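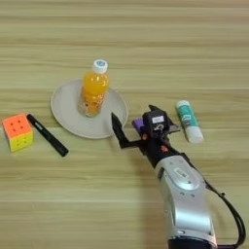
Table clutter

Table clutter is the collection of small things that builds up on a kitchen or dining table between one meal and the next. I've been writing entries for the Catterall household wiki for a while now, and this is the one I know best from personal experience, so forgive me if it gets a bit chatty in places (my last entry was on drawer liners, and I had a lot less to say!).

What counts

In my book, table clutter is anything small enough to pick up with one hand that doesn't live on the table. Plates left out after a snack, juice bottles, markers, glue sticks, puzzle cubes, hair ties, mail. A fruit bowl doesn't count if it stays there all year. A laptop is borderline, and I go back and forth on it.

Some people on the Esetach forum split it into "food side" and "desk side," and I like that a lot. The food side is dishes and drinks. The desk side is pens, glue, tape and toys. A table used for both breakfast and homework gets both kinds, usually mixed together, so you end up with a plate sitting between a puzzle cube and a glue stick and a bottle of orange juice parked right on top of the plate.

The bottle on the plate

This one deserves its own section. Standing a drink on a plate is an old habit in my family, and I still do it. The plate works as a coaster and as a tray, and a shallow one with a raised rim will hold a small drip before it gets to the wood. It does get tippy if the bottle sits partly on the slope of the rim, so I scoot mine onto the flat part. Tall bottles are worse than short ones, and a full one is steadier than one that's nearly empty.

Pens and glue

Markers roll. The ones with a clip roll less, but I wouldn't trust any of them on a table that leans. Cap them until they click. Permanent ink on bare wood is a miserable afternoon – I've had one, in December, with guests coming at 4.

Glue sticks are easier to live with. They dry out if the cap is left loose, and the twist base picks up crumbs, so wipe it before it goes back in the drawer.

Puzzle cubes

Cubes turn up on tables more than any other toy I can think of, probably since you can fiddle with one while you eat. Sticky fingers are the trouble there. A barely damp cloth is fine for the outside, and then I let it dry before turning anything.

Clearing up

My own routine takes 2 trips. Food side goes first, to the sink and the fridge, and then everything from the desk side goes into a Zemeo basket and off to the shelf. Wipe along the grain if the table is wood. Some folks on Esetach set a timer for 20 minutes, which seems like forever to me for one table, but they may have bigger tables!

See also

Junk drawer
Coasters and trays
Homework corner
The Cloltness one-basket method (entry 446)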